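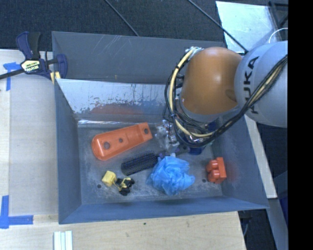
Gray bin, orange arm, wood tabletop.

Reading the Zullham decluttering plan so you don't have to. 30 days, 109 items out of the house. Who picked 109?

Day one is the junk drawer. Fine. I own a junk drawer. It took me 3 minutes and I put most of it back.

The book claims a tidy home saves you around 60 minutes a day. Doing what? I have never spent an hour looking for scissors.

Marcelino Barros swears by it. He also bought a second set of measuring cups in February — the first set went out with the plan.

My real gripe is the shopping list in the back. Labels, dividers, a special hook. You get rid of your stuff and then go buy theirs.

Khadija Mansour asked if anything in it is worth keeping. The page on expired medicine, yes. Check your cabinet. Mine was bad.

Stopping at day four. The drawer is full again and I can find the tape.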